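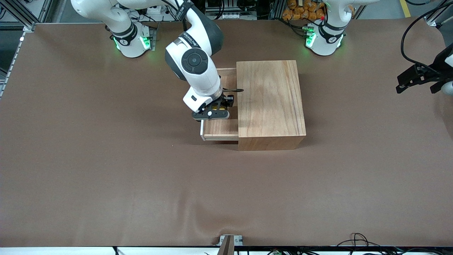
offbeat_tenor replied:
I disagree about the mix. The bass on the Brotumari reissue is louder than on the old CD, yes, but it was buried on the CD. You could hear that someone was walking a line and that was it. Now you can follow the notes, even on the fast tunes on side B.

flatfive
I said it was louder, I didn't say it was better. Go back to the ballad that closes side A. The piano drops out for a chorus and it's just bass and brushes, and on my copy the low end covers the brushes almost completely. On the CD they're right there. I like bass. I play bass. It's still too much.

Mute_and_Plunger
Which pressing do you two have? Clivier did 200 on the heavier vinyl for the mail order people and then a standard run of 2,000 for the stores. I've heard the first batch was cut separately. I have the standard one and the brushes sound fine to me.

flatfive
Standard, bought at a store. No insert in mine, if that matters.

offbeat_tenor
Mail order here. The insert is a folded sheet with the session dates and a short essay. The essay is mostly about the cover art.

ridecymbal44
The insert says nothing about where the transfer came from and that's my problem with this label. Same with the Steltunel record last year. They put "from the original tapes" on the sticker and that could mean anything. I wrote to them in April and got a form reply about shipping times.

Mute_and_Plunger
Steltunel was from a safety copy, I'm pretty sure. You can hear a dropout in the second trumpet solo that isn't on the first issue. Still a good record. The suite takes up all of side B and they didn't split it this time.

coda_sign
I'd rather have the music out than wait for perfect paperwork. Before this the only way to hear Brotumari was a used copy for 50 bucks plus shipping, if one came up at all. My library had the CD and somebody walked off with it.

ridecymbal44
Sure, but asking which tape they used isn't asking for perfect paperwork. Other small labels print it on the back cover.

flatfive
Update, posted Dec 22, 2021: I took my copy to a friend's place and played it on his setup. The bass is better there. The brushes are still low but I can hear them. So part of it is my room or my cartridge. I'm leaving the rest of my complaint where it is.

offbeat_tenor
What cartridge?

flatfive
An old Belkadi that came with the table. The stylus is due.

coda_sign
Well, change the stylus and play that ballad again before you write off the pressing. I had a Belkadi for years and it got thick in the low end when it wore down.

Mute_and_Plunger
Has anyone compared the alternate takes? There are two at the end of side B and I think the second one is the same performance as the master with the intro trimmed. The tenor solo has the same squeak in the bridge.

offbeat_tenor
Same squeak, but the piano comps differently behind it. I'll play them back to back this weekend and post the timings.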